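The ferry to Wike left at six, and the man with the seed boxes was the last one on. He had come down from Mollotden on foot with the boxes strapped to his back, and he did not sit until we were past the breakwater.

I asked him what he was carrying. Barley, he said. His mother had grown it above Talel for 40 years, and after the flood the family had kept one sack. He was taking it to his sister, who had land on the island and no seed.

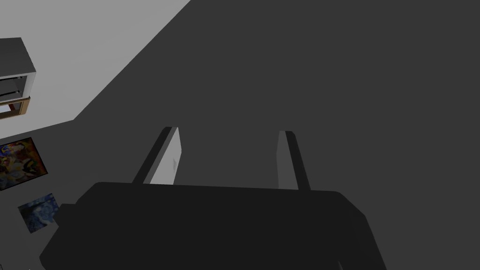 The crossing took most of the morning. He ate an onion and half a loaf and offered me the rest. I told him I was going over to sell my father's house. He asked if it had a field. I said it had a small one, facing south, that hadn't been plowed in years.

"Who's buying?"

"A man from Ivari. He wants to put up cabins."

He nodded and looked at the water. He didn't say anything against it, and I was grateful for that.

At the landing his sister was waiting with a handcart. She was older than I had expected. They loaded the boxes without talking, and then he untied one and filled my coat pocket with barley — two handfuls, maybe three.

"It goes in by the end of March," he said.

I walked up to the house. The buyer was already there, pacing off the field. I kept my hand in my pocket and told him I would need another day.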